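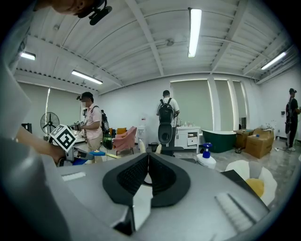

로봇 작업 공개일에서 가져온 세면대·작업대 요령

4월 | 글 Tristex 살림 편집부
읽는 시간: 십 분 남짓

Pulus가 Uswood 전시장에서 연 공개일에 다녀왔다. 로봇에게 집안일을 가르치는 작업을 보여 주는 자리였고, 사람이 손에 집게 모양의 그리퍼를 들고 물건을 집고 옮기는 일을 되풀이했다. 로봇 이야기는 다른 매체에도 많으니 이 페이지에는 집에서 바로 쓸 수 있는 것만 적는다. 뒤쪽에 공개일에 가려는 사람을 위한 준비 요령도 따로 묶었다.

손가락 열 개로 하던 일을 집게 두 개로 하게 되면 평소에 대충 넘어가던 것이 전부 문제가 된다. 컵이 벽에 너무 붙어 있으면 집을 수 없고, 얇은 물건은 바닥에서 떨어지지 않고, 전선은 발에 걸린다. 손목이 좋지 않은 사람이나 장갑을 끼고 일하는 사람이 겪는 불편과 거의 같다. 편집부에서 돌아와 집과 공방에 적용해 본 것 가운데 효과가 있던 것을 골랐다.

세면대 상판

1. 물건은 벽에서 떼어 놓는다.
세면대 뒤쪽 가장자리에 컵과 펌프병을 바짝 붙여 두는 집이 많다. 손으로 집을 때는 손가락 하나만 뒤로 넣으면 되지만 집게로는 양쪽에 빈자리가 있어야 한다. 걸레질도 마찬가지다. 벽과 물건 사이에 행주를 접어 넣을 만큼의 틈을 둔다. 틈이 나지 않는 좁은 상판이라면 물건을 줄이는 수밖에 없다. 우리 집에서는 칫솔 컵만 남기고 나머지를 거울장으로 올렸다.

2. 자주 쓰는 것과 가끔 쓰는 것을 수도꼭지 양쪽으로 나눈다.
오른손잡이가 많은 집이면 비누나 펌프병을 오른쪽에 둔다. 왼쪽에는 컵처럼 하루 두어 번 쓰는 것을 놓는다. 한쪽에 몰아 두면 앞의 것을 치워야 뒤의 것을 꺼낼 수 있고, 치운 것은 대개 엉뚱한 자리로 돌아간다.

3. 어두운 상판에는 밝은 물건을 놓는다.
검은 상판 위의 검은 빗, 흰 상판 위의 흰 화장솜통은 찾기 어렵다. 안경을 벗고 세수하는 사람에게는 더 그렇다. 용기를 새로 살 것까지는 없고 뚜껑에 색 테이프를 한 줄 감으면 된다. 색은 두 가지를 넘기지 않는다. 여러 색을 쓰면 며칠 뒤에는 어느 색이 무엇인지 잊어버린다.

4. 펌프병은 머리 방향을 맞춘다.
펌프 주둥이를 세면볼 쪽으로 돌려 둔다. 흘린 것이 상판이 아니라 세면볼로 떨어진다. 병이 자꾸 도는 집은 바닥에 고무 밴드를 하나 끼워 둔다. 밴드는 폭이 넓은 것이 낫고, 두 달쯤 지나면 끈적해지니 갈아 준다.

5. 물 얼룩은 마른 천으로 끝낸다.
검은 상판은 흰 상판보다 물자국이 훨씬 잘 보인다. 젖은 행주로 닦고 그대로 두면 닦기 전보다 지저분해 보일 때도 있다. 물 300밀리리터에 중성세제를 한 방울만 풀어 닦고, 맑은 물로 한 번, 마른 극세사 천으로 한 번 더 닦는다. 천연석 상판에는 식초나 구연산을 쓰지 않는다. 인조석인지 천연석인지 모르겠으면 설치한 곳에 물어본다. 분양 아파트라면 입주 때 받은 자재표에 적혀 있는 경우가 많다.

긴 자로 재는 법

시연 중에 가장 오래 지켜본 일이 자를 다루는 작업이었다. 긴 자는 얇고 한쪽으로 쏠려서 집게로 들기가 까다롭다. 집에서 선반이나 거울을 달 때 혼자 자를 잡고 애먹어 본 사람은 사정을 알 것이다.
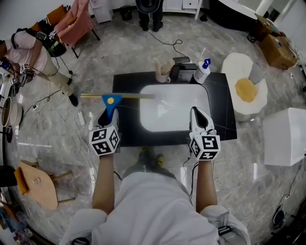

세면대 위 작업. 왼쪽 그리퍼의 파란 손가락이 노란 자를 집고 있다.

6. 자의 무게중심을 먼저 찾는다.
긴 자를 손가락 하나에 올려 균형이 잡히는 곳을 찾고 그 자리에 연필로 표시를 한다. 한 손으로 들어야 할 때는 표시한 자리를 잡는다. 끝을 잡으면 반대쪽 끝이 흔들려 눈금을 읽을 수 없다. 벽에 긴 수평선을 그을 때도 이 자리를 누르면서 긋는다.

7. 얇은 자는 상판 밖으로 조금 빼서 든다.
평평한 면에 딱 붙은 자는 손톱으로 긁어 올리게 된다. 한쪽 끝을 가장자리 밖으로 밀어낸 다음 아래위로 잡는다. 유리판, 얇은 도마, 신용카드도 같은 요령으로 든다. 얇은 금속 자는 모서리에 베이는 수가 있으니 장갑을 낀다.

8. 세면볼 위를 가로질러 잴 때는 받침을 댄다.
볼 위에 자를 걸치면 가운데가 처진다. 짧은 자라면 무시해도 되지만 수납장 문짝 크기를 잡을 때는 이 차이 때문에 문이 걸리는 일이 있다. 나무젓가락을 양쪽에 하나씩 깔고 그 위에 자를 올리면 눈금 읽기도 편하다. 볼 가장자리가 둥근 제품은 안쪽에서 안쪽까지와 바깥쪽에서 바깥쪽까지를 따로 적는다. 가게에서 볼 크기를 물을 때 둘 중 어느 쪽인지 꼭 확인한다.

9. 잰 값은 밀리미터 하나로 통일한다.
센티미터와 밀리미터를 섞어 적은 쪽지가 목공 실수의 절반이라고 생각한다. 선반 깊이가 200이면 200이라고만 적고, 쪽지 맨 위에 '모두 mm'라고 써 둔다. 가로와 세로의 순서도 늘 같게 한다. 우리는 가로, 깊이, 높이 순으로 쓴다.

10. 재고 나서 자는 걸어 둔다.
긴 자를 눕혀 두면 그 위에 물건이 쌓이고 휜다. 끝에 구멍이 있으면 못에 걸고, 없으면 장 옆면에 집게 고리를 붙인다. 플라스틱 자를 창가나 난방기 옆에 걸지 않는다.

미끄러운 물건과 얇은 물건 집기

그리퍼의 손가락 끝은 제품마다 다른 모양이라고 한다. 우리가 본 것은 안쪽에 고무 느낌의 패드가 대어 있었고, 주방 집게를 고를 때 볼 점과 겹치는 데가 많았다.

11. 집게는 끝을 보고 고른다.
끝이 톱니인 스테인리스 집게는 고기에는 좋지만 유리컵과 코팅 팬에는 맞지 않는다. 실리콘을 댄 것을 하나 따로 둔다. 가게에서 집게를 오므렸을 때 양 끝이 어긋나지 않는지 본다. 어긋난 집게는 아무리 힘을 줘도 얇은 것이 빠진다.

12. 낡은 집게에 고무를 대어 쓴다.
못 쓰게 된 고무장갑의 손가락 부분을 잘라 집게 양 끝에 씌운다. 길이는 손가락 두 마디면 충분하다. 씌운 집게는 욕실용으로만 쓰고 음식에 대지 않는다. 배수구 머리카락을 꺼낼 때와 세탁기 뒤에 빠진 양말을 건질 때 특히 편하다. 쓰고 나면 벗겨서 말린다. 씌운 채로 두면 안쪽에 물이 고여 냄새가 난다.

13. 세게 쥐기 전에 깊이 넣는다.
집게질이 서툰 사람은 대개 물건의 끝을 세게 쥔다. 안쪽까지 밀어 넣은 다음 가볍게 오므리는 편이 잘 빠지지 않는다. 삶은 달걀, 두부, 젖은 비누로 연습해 보면 감이 온다. 아이와 함께 해도 재미있어한다. 달걀은 껍데기를 벗긴 쪽이 어렵다.

14. 두 손의 일을 나눈다.
한 손은 잡고 한 손은 움직인다. 두 손이 동시에 움직이면 어느 쪽도 정확하지 않다. 이불 커버를 씌울 때, 병뚜껑을 열 때, 실에 바늘을 꿸 때 모두 마찬가지다. 공개일에 그리퍼 두 개를 직접 들어 볼 기회가 있었는데, 처음에는 두 손이 같이 나가서 컵을 밀어 버렸다. 옆에서 왼손을 상판에 붙이고 있으라고 알려 주었고 그다음은 수월했다.

바닥과 전선

작업장 바닥에는 선이 지나간다. 집도 봄맞이 청소를 하거나 공구를 꺼내면 똑같은 꼴이 된다.

15. 전선은 통로를 가로지르지 않게 깐다.
벽을 따라 돌리면 선이 더 길어야 하지만 그렇게 한다. 꼭 가로질러야 하면 문지방이나 가구 밑처럼 발이 가지 않는 자리로 보낸다. 잠깐 쓰는 선이라도 바닥에 종이테이프로 붙인다. 테이프는 선과 나란히 길게 붙이지 말고 짧게 잘라 선을 가로질러 군데군데 붙여야 떼기 쉽다.

16. 멀티탭은 물에서 멀리 둔다.
220볼트를 쓰는 공구를 세면대 가까이에서 쓸 일이 있으면 멀티탭은 욕실 밖에 두고 연장선만 들인다. 젖은 손으로 플러그를 만지지 않는다. 욕실 콘센트에 덮개가 없으면 덮개부터 단다. 누전차단기의 시험 단추는 달마다 한 번 눌러 본다.

17. 같은 색 바닥에 같은 색 전선을 깔지 않는다.
밝은 바닥에 흰 선을 깔면 보이지 않는다. 이미 있는 선이라면 지나다니는 자리에만 색 테이프를 감는다. 나이 드신 분이 있는 집은 이것부터 한다.

18. 작업 전에 낮은 물건부터 치운다.
스툴, 화분, 냄비처럼 무릎 아래에 있는 것은 상판을 보고 일하는 동안 눈에 들어오지 않는다. 뒷걸음질하다가 걸린다. 한쪽 벽으로 모으고 일을 시작한다. 발판으로 쓰는 스툴은 다리가 벌어진 모양이 안정감이 있지만 다리 끝이 앉는 판보다 바깥에 있어 발가락을 찧기 쉽다. 쓰지 않을 때는 식탁 밑에 넣는다.

19. 광택 타일은 양말로 다니지 않는다.
대리석 무늬 타일은 보기에는 좋은데 물기가 있으면 미끄럽다. 밑창이 있는 실내화를 신는다. 실내화를 고를 때는 밑창 홈에 손톱이 걸리는지 만져 본다.

빛과 그림자

20. 작업등은 손의 반대쪽에 둔다.
오른손으로 일하면 빛은 왼쪽에서 와야 손 그림자가 눈금을 가리지 않는다. 천장등만 있는 방이면 탁상등을 하나 더 둔다. 상판에서 약 300밀리미터 위에 두고 높이를 조금씩 바꾸면서 눈이 편한 자리를 찾는다.

21. 한낮에는 블라인드를 내린다.
창을 마주 보고 일하면 손끝이 어둡게 보인다. 옅은 색 롤 블라인드를 내리면 빛이 고르게 퍼진다. 창을 등지고 설 수 있으면 더 좋지만 욕실에서는 대개 자리를 고를 수 없다. 롤 블라인드의 먼지는 내린 채로 위에서 아래로 마른 솔로 턴다. 물걸레를 쓰면 띠 모양으로 자국이 남는 천이 있다.

22. 번쩍이는 상판에는 매트를 깐다.
광이 나는 탁자에 등이 비치면 작은 부품이 안 보인다. 나사나 단추를 다룰 때는 회색 펠트나 낡은 수건을 편다. 굴러떨어지는 것도 막아 준다.
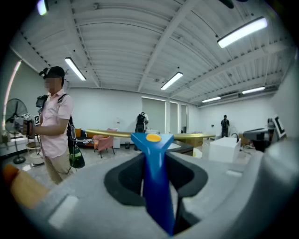 전시장 안쪽. 가운데에 금빛 상판의 긴 탁자가 놓여 있다.

공개일에 갈 때 알아 둘 것

Uswood 전시장은 가구와 욕실 물건 사이에서 시연을 하는 방식이었다. 따로 무대가 있는 것은 아니어서 일하는 사람 곁을 지나다니게 된다. Cui 쪽에서 하는 공개일도 비슷하다고 들었는데 우리는 아직 가 보지 못했다. 다음은 우리가 겪은 대로 적은 것이다.

23. 시작 시간보다 이르게 간다.
오전 열 시에 문을 열었고 점심이 지나자 사람이 늘었다. 직접 그리퍼를 들어 보는 차례는 오전에 훨씬 빨리 돌아왔다. 차를 가져간다면 짐 싣는 문 앞에는 세우지 않는다. 안내문에 주차 이야기가 없어서 우리는 한 바퀴를 헛돌았다.

24. 가방은 작은 것으로 든다.
장비를 등에 멘 사람들이 일하는 사이로 큰 가방을 메고 다니면 서로 부딪힌다. 뒤로 돌 때 특히 조심한다. 맡길 곳이 있는지 입구에서 물어본다.

25. 소매는 걷거나 손목에 맞는 것을 입는다.
그리퍼는 손잡이 뒤로 팔이 바짝 붙기 때문에 넓은 소매가 끼인다. 팔찌와 시계는 뺀다. 부엌에서 튀김을 하거나 전동공구를 쓸 때와 같은 차림이면 된다. 신발은 굽이 낮은 것을 신는다. 우리 가운데 한 사람은 굽 있는 구두를 신고 갔다가 한 시간 만에 앉을 데를 찾았다.

26. 마커를 손으로 가리지 않는다.
그리퍼에 붙은 흑백 무늬 상자는 위치를 알아내는 데 쓰인다. 손잡이 삼아 쥐거나 손바닥으로 덮으면 기록을 다시 해야 한다. 무늬 면에 지문이 묻는 것도 좋지 않다고 했다. 핸드크림은 나온 뒤에 바른다.

27. 한 번에 한 가지 동작만 해 본다.
체험 시간은 한 사람에 2분이었다. 집기, 옮기기, 놓기를 모두 해 보려다가 하나도 제대로 못 하고 끝나기 쉽다. 컵 하나를 집어 같은 자리에 내려놓는 것만 되풀이하면 마지막에는 소리 없이 놓게 된다. 욕심이 나면 줄을 다시 선다.

28. 일하는 사람에게는 동작이 끝난 뒤에 묻는다.
물건을 내려놓고 손을 내린 다음이 좋다. 중간에 말을 걸면 그 회차가 못 쓰게 될 수 있다. 설명을 맡은 사람이 따로 있으면 그쪽에 묻는다.

29. 사진은 먼저 허락을 받는다.
우리는 입구에서 물었고 플래시만 쓰지 말라는 답을 들었다. 다른 방문객의 얼굴이 나오지 않게 찍는다.

30. 물건 자리를 바꾸지 않는다.
전시장 안의 욕실 물건과 의자는 눈으로만 본다. 앉아 보고 싶은 의자가 있으면 물어보고 앉는다. 치워진 컵 하나 때문에 처음부터 다시 시작하는 것을 보았다.

집에서 해 보는 연습

공개일에 가지 않아도 비슷하게 해 볼 수 있다. 준비물은 실리콘 집게 두 개, 컵, 빈 펌프병, 긴 자, 쟁반이다.

먼저 쟁반을 세면대 옆이나 식탁에 놓고 컵을 올린다. 집게 하나로 컵을 들어 쟁반 밖에 놓았다가 다시 올린다. 쟁반에 종이테이프로 네모를 그려 두면 얼마나 어긋났는지 보인다. 다음에는 펌프병으로 한다. 병은 반드시 비우고, 펌프 머리가 아니라 몸통을 잡는다. 마지막으로 자를 든다. 앞에서 표시해 둔 무게중심을 한쪽 집게로 잡고 다른 집게로 끝을 가볍게 받친다.

잘 안 되는 물건이 있으면 그 물건의 자리나 용기를 바꿔 본다. 우리 집에서는 샴푸병이 그랬다. 높이가 220밀리미터인 길쭉한 병이라 조금만 비껴 잡아도 넘어졌고, 결국 낮고 넓은 병으로 옮겨 담았다. 욕실에서 아침마다 넘어지던 병도 그 병이다. 치약은 뚜껑을 아래로 세워 두는 것보다 눕혀 두는 편이 집기 쉬웠다. 비누 받침은 물이 빠지는 것으로 바꾸었는데 집는 것과는 별 상관이 없었다.

유리컵과 칼은 연습에 쓰지 않는다. 바닥이 타일이면 수건을 깔고 한다. 손목이 뻐근하면 그만둔다.

자주 받는 물음

집게를 두 개 다 실리콘으로 사야 하나.
하나만 사도 된다. 받치는 쪽은 나무 집게라도 상관없다.

검은 상판에 흰 줄무늬가 있는데 긁힌 자국과 구별이 안 된다.
손톱으로 가로질러 만져 본다. 걸리는 느낌이 있으면 긁힌 자국이다. 무늬는 걸리지 않는다. 물을 묻혔을 때 사라졌다가 마르면 다시 보이는 것은 물때인 경우가 많다.

종이테이프를 떼고 나니 바닥이 끈적하다.
떼어 낸 테이프의 접착면으로 톡톡 두드리면 대부분 묻어 나온다. 남은 것은 식용유를 한 방울 묻혀 닦고 중성세제로 마무리한다. 원목 바닥에는 기름을 쓰지 말고 지우개로 문지른다.

아이를 데리고 공개일에 가도 되나.
우리가 간 날에는 초등학생도 있었다. 다만 바닥에 선이 있고 장비가 아이 얼굴 높이에 오니 손을 잡고 다닌다. 유모차는 들어가기 어려워 보였다.

자에 연필로 그은 표시가 자꾸 지워진다.
가는 색 테이프를 감는다. 눈금이 없는 쪽 가장자리에만 붙인다.

다음 달에는 욕조 실리콘 줄눈을 다시 쏘는 방법을 싣는다. 줄눈 사이에 낀 곰팡이 사진을 보내 주면 골라서 다루겠다.

문의: Tristex 살림 편집부 | © Tristex. 무단 전재를 금합니다. | 맨 위로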